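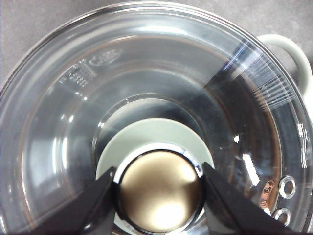
3.2 What people do while the rice cooks

I went into this part of the study thinking we'd learn about recipes. What I got was a lot of talk about waiting (and I mean a lot!). We asked home cooks in Grajales to walk us through an ordinary weeknight supper, and almost everyone slowed down at the same spot, the stretch after the rice goes on and before anybody sits down. So I went back through the transcripts and coded those minutes by themselves.

The biggest group I ended up calling "lookers." These cooks check the pot all the time, even when they know perfectly well it does no good. Brittany Bouchard told me her grandmother would smack her hand for it, and she still does it. A glass lid, like the one in Figure 3, came up often in these interviews, and I'd expected lookers to love them. Some did, but others said the glass fogs up and they want the smell anyway, so off it comes.

Figure 3. Glass cookware lid with a round metallic knob, from above.

The second group, the "leavers," use the time for something else entirely: folding towels, calling a sister, helping with spelling words. Leavers go by sound. Fatos Perić described a "ticking" that means the water is gone, and when I played his recording for Milovan Jurić, he knew it right away and started laughing. I hadn't planned to code for sound at all, so I had to reread the first five transcripts with that in mind, and two of them moved from one group to the other.

Carys Maddocks and I disagreed about timers. She coded anyone who set one as a leaver. I wasn't so sure, as plenty of timer people stay right there in the kitchen, wiping counters and peeking. We settled on coding timers separately, and Imtiaz Dissanayake checked the labels without seeing ours. He split with us on three passages, all of them about cooks who were feeding small kids at the same time, and I've left those marked as mixed.

Age didn't sort people the way I'd guessed. What came up far more was who had taught them, and I get into that in Section 3.3.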